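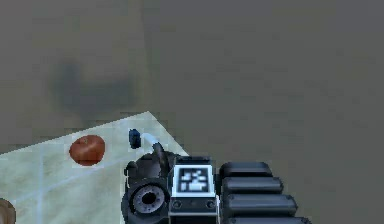 Lorncombe center puts off arm purchase, will test in simulation first

The Lorncombe Assistive Living Center will wait until the next budget year to buy its first robot arms and will spend the months before then working in simulation, according to an equipment plan released in April.

The plan calls for two arms with grippers, both for use in the center's training apartment, where occupational therapists work with people relearning household tasks after an injury or illness. An earlier draft had the center ordering both arms this spring. The revised version moves the order back, puts the money for workstations and software up front, and ties the purchase to a list of tabletop and floor tasks that has to be worked through first.

The center is leaning toward the Grarnus, a mid-size arm sold in the region by Phùng Automation. The plan does not commit to it. Two other arms were priced and are listed in an appendix, one of them cheaper but with a shorter reach, the other heavier than the apartment's floor mounts can take without new brackets.

Simulation work is being done in Wivamel, a software package the center has licensed by the seat. Staff have built furnished rooms in it with ordinary household items: a table with bottles on it, an armchair, a piece of fruit to reach for. The rooms can be rearranged between runs, and the same arm model can be tried from different mounting points.

The center has logged 537 runs so far. Most were reaching and grasping tasks on a tabletop, with a smaller share given to driving a mobile base between pieces of furniture. A full breakdown of the results has not been released. The plan says only that the early runs changed the center's mind on two purchases, the gripper and the table mount.

On the gripper, the first draft listed a two-finger model with flat pads, the least expensive option in the supplier's catalog. Staff now want curved fingers, which the plan says did better on round objects in simulation. The change adds to the price of each arm and also means ordering a different wrist plate, one with room for a square tracking marker.

The table mount has been dropped altogether. Staff had assumed an arm fixed to the end of a table would be enough for kitchen tasks, and they had a quote for the hardware. In the simulated rooms the fixed position left much of the far side out of reach, and the plan now budgets for a rolling base for each arm in its place. Bases are the second largest item on the list after the arms themselves.

Payment terms are the other part of the plan that took some work. Phùng's standard contract asks for the full amount at the time of order. The center has asked for a split, with 50 percent due at order and 50 percent after an acceptance test at the apartment. The supplier has agreed to the split in principle but wants the test defined in writing before it signs, down to the objects to be picked up and the number of tries allowed.

That has turned the simulation work into a kind of drafting exercise for the contract. Staff are choosing test objects from the ones they have been using on screen and writing down sizes, positions and starting poses. The real items will be bought locally and kept in a labeled box so the same ones can be used if a test has to be repeated.

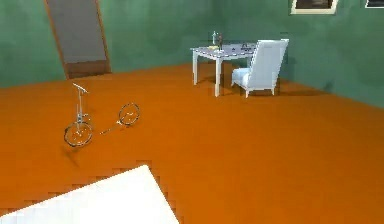 Last updated: April, 4:15 p.m. (payment terms corrected)

Floor space is the main open question. The training apartment is one large room with a small kitchen along one side, and it is used by clients on most mornings. A rolling base needs clear paths between the furniture, and the plan notes that real clients leave things where they use them. Simulated rooms have been set up with open stretches of floor as well as larger objects standing or lying on it, such as a bicycle, to see how much room a base needs to get past.

The plan sets aside money for moving one kitchen cabinet and for a charging spot near the door. It does not include new flooring. The current vinyl has a raised seam where two sheets meet, and the supplier has been asked whether the base will cross it without trouble. If it won't, the center expects to cover the seam with a low threshold strip bought from a hardware store and leave the rest alone.

Training costs are listed separately from equipment. Therapists who will supervise the arms are to take a short course at Phùng's workshop, and the supplier has offered to hold a second session at the center once the arms are installed. Travel comes out of the center's regular staff education fund. Wivamel seats stay in the budget after the arms arrive, at a lower number, so that new tasks can be tried on screen before they are tried in the apartment.

The plan is open about what simulation will not settle. It says grip on soft or slippery items has to be checked on the real arm, and so does anything to do with lighting, as the apartment has a west-facing window with strong sun late in the day. Noise is on the same list. Some clients are sensitive to motor sound, and the center wants to hear the arm and base running in the room before it makes its final payment.

A service contract is priced for the first year only. The center considered a longer term and decided to wait until it knows how many hours a week the arms will run. Spare gripper fingers are included with the order, along with one spare battery for each base — the battery was added after staff worked out that a charge would not last through a full day of sessions.

Funding is to come from the center's capital budget and from a state equipment grant it has applied for. A decision on the grant is expected over the summer. If it is turned down, the plan calls for buying one arm and one base and holding the second set for the following year. The workstations have already been paid for and are not affected either way.

Quotes from all three suppliers expire before the new budget year starts, and the center will ask for fresh ones in the fall. Other care providers in the area who want to see the equipment list or the draft acceptance test can request copies from the front office in Lorncombe.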